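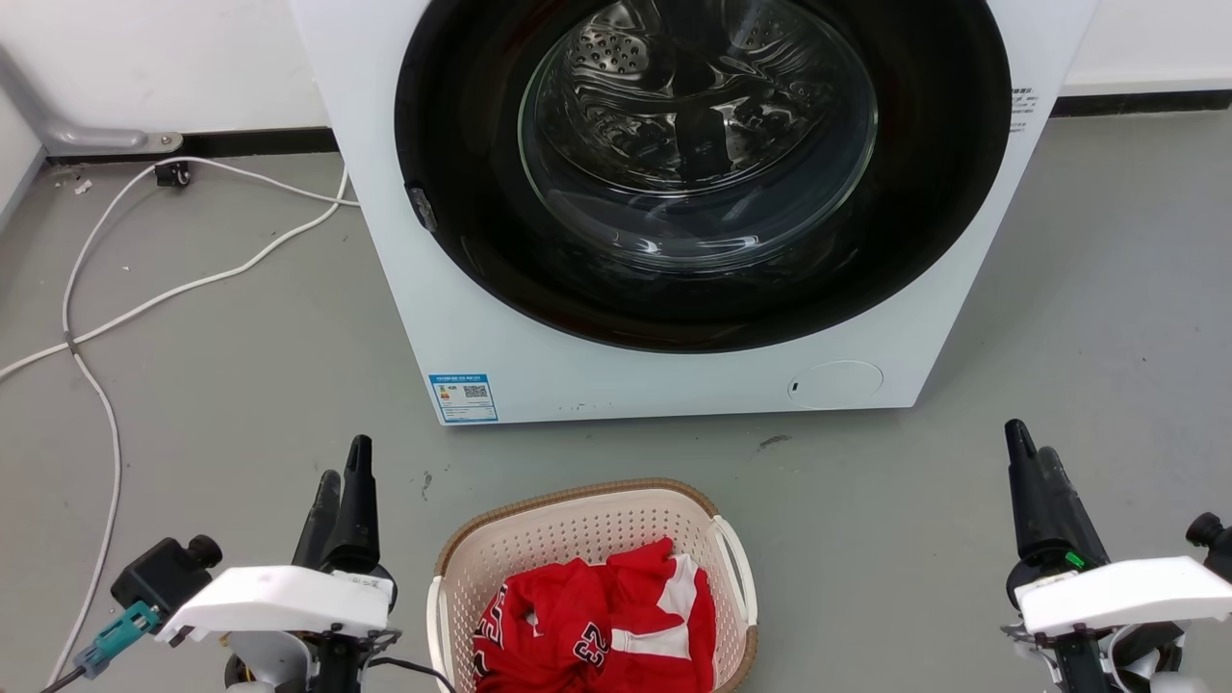 About Myklebust Laundry School

Myklebust Laundry School teaches the everyday care of clothing and household linens. We offer short courses for adults setting up a first home, for staff of small guesthouses and sports clubs, and for anyone who would like to do the weekly wash with more confidence and less waste. Our teaching rooms are in the Stusine building, on the ground floor, and are open from 8 a.m.

Our Approach

Instruction at Myklebust takes place at the machine. Each course begins with a basket of clothing and a front-loading washer, and students are expected to handle both from the first hour. A typical opening exercise uses a single garment, such as a red basketball jersey with white trim and a number 23. The student reads the care label, checks the seams and lettering, turns the garment inside out, and selects a program before anything goes into the drum.

We ask students to look inside the drum before every load. Coins, hair clips and forgotten socks account for a good share of the repairs reported to us by former students, and a short check costs nothing. The same applies to the filter behind the round cover low on the front of the machine. Students learn to open it, clean it and close it properly, with a towel and a shallow tray at hand.

Energy labels are part of the course as well. Many households have owned a washer for years without reading the sticker on the front panel. Our instructors explain what the colored bars mean and how load size and water temperature affect the cost of a wash.

Our Courses

The Basic Course covers sorting, stain treatment, washing, drying and folding. It is taught over 2 weeks in the evening, and no previous experience is required.

The Team Wear Course is intended for clubs and schools. It deals with jerseys, shorts and warm-up clothing, and in particular with printed numbers and lettering, which can crack or peel when washed too hot. Participants also draw up a washing schedule for the season.

The Linen Course, developed with our partner Plultodska, is for guesthouse staff. It covers sheets, towels and table linens, and includes a session on storage.

Students in all courses receive the Jemby Handbook, our own printed guide to fabrics and care symbols. The current edition describes 80 common stains and the recommended treatment for each.

Our Facilities

The teaching rooms are plain by intention. Floors are hard and easily mopped, laundry baskets have perforated sides so that damp items can air, and the washers are of the ordinary household kind that students are likely to have at home. More than 900 students have completed a course with us to date.

Enrollment

Enrollment for the spring courses opens in February. Clubs and guesthouses may reserve a private course — please write to the school office with the number of participants and the preferred dates.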